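Section 7: Bagging Small Parts at the Shared Bench

This section covers putting loose parts into clear bags at the wood-topped bench in the Greltano workshop. You will need it whether you are bagging blocks for the Karar kits or returning somebody's leftovers to stock. Section 6 dealt with sorting. If you skipped Section 6, your parts are unsorted, and they will still be unsorted in a bag.

What you need

Clear plastic bags, medium, from the Heiskanen carton
Zip bags for anything smaller than a thumbnail
The parts
A pull sheet, filled in before you start
Labels and a pen that works (test the pen)

7.1 Clearing the bench

1. Wipe the top with a dry cloth, going along the planks. Please don't use the orange spray. It leaves a film, the bags stick to the film, and then you will be asking Keegan Nguyen why the bags stick.

2. Move your mug. There is a ring on the wood from last June and we all know whose it is.

3. Push the keyboard back behind the rear rail and leave it there. It is not a paperweight, and it has already typed one pull sheet consisting entirely of the letter J.

4. Lay out only the parts for the bag you are working on. The bench looks bigger than it is, and the middle of it is the only bit anyone uses.

Note: Check underneath the bench before declaring a part missing. Check your sleeve cuffs as well.

7.2 Filling a bag

1. Take one bag and pull the sides apart. If it won't open, rub the top edge between finger and thumb. Licking your fingers is quicker and is also how the last notice came to be posted.

2. Lay the bag flat with its mouth toward you. Smooth it once with the side of your hand. It will crinkle straight back up, so once is plenty.

3. Slide the part in along the wood and keep going until it reaches the bottom. Parts dropped in from a height end up cornerwise, and a cornerwise block will find its way out through the seam somewhere between here and the shelf.
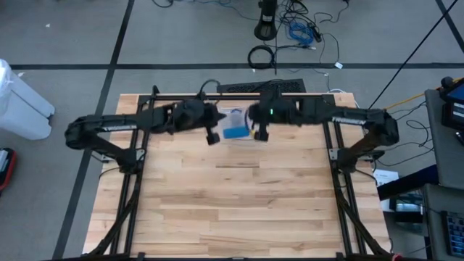
4. Press the air out from the bottom up. A bag with air in it takes up the space of three bags, and the bins are not getting any deeper.

5. Fold the mouth over twice. Do not tape it. The kits get opened by people with cold hands and no scissors, and they write to us about it.

6. Stick the label on the folded part, square to the edge if you can manage it. Colour goes on the first line, code on the second. "Blue" will do for colour. We have had "sort of a confident blue" and it did not match anything in the system.

Caution: The bags are slippery on bare wood and slide off the side of the bench if you stack them. Move each finished bag to a tray before you start the next.

Caution: Keep cables off the part of the bench you are using. A cable under a bag feels exactly like a part in a bag, and you will count it.

7.3 Checking your work

1. Hold the bag up to the light and look at all the seams. If you can see a split, start over with a new bag. Do not put the split bag inside another bag. We have found them nested four deep.

2. Compare the label with the pull sheet. Codes 101 and 289 are the two that get swapped, both being rectangular and both being entered by people thinking about lunch.

3. Initial the sheet. A tick does not count as initials unless your name is Tick.

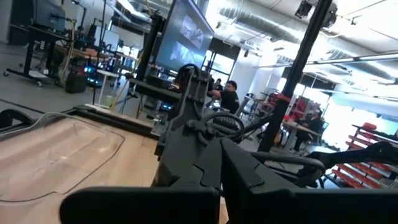
4. Put full trays at the end of the bench nearest the aisle. Brittany Lapointe collects them at 2 in the afternoon and does not come back at ten past.

7.4 Empty and spare bags

Unused bags go back in the carton flat. A clear bag left lying on a pale bench is close to invisible, and more than one has gone out stuck to the bottom of a tray.

Bags that have been used once and are still sound can be used again for in-house stock, but not for the Karar kits. Peel off the old label completely. A new label over an old one gives you a part with two names, and the shelf only has room for one of them.

Torn bags go in the soft plastics sack by the sink, not in the regular garbage. Take the blocks out first.

7.5 If something goes wrong

Bag will not lie flat: turn it over. If it still won't, the part is in sideways.

Label will not stick: see the remark about the orange spray.

Part does not fit: you have the wrong bag or the wrong part. Large bags are kept with the Pledilska order forms and have to be signed for. Folding the part is not an option, although it has been tried.

Sheet and tray disagree: believe the tray, correct the sheet, and initial the correction.

Continue to Section 8, Shelving and Bin Labels.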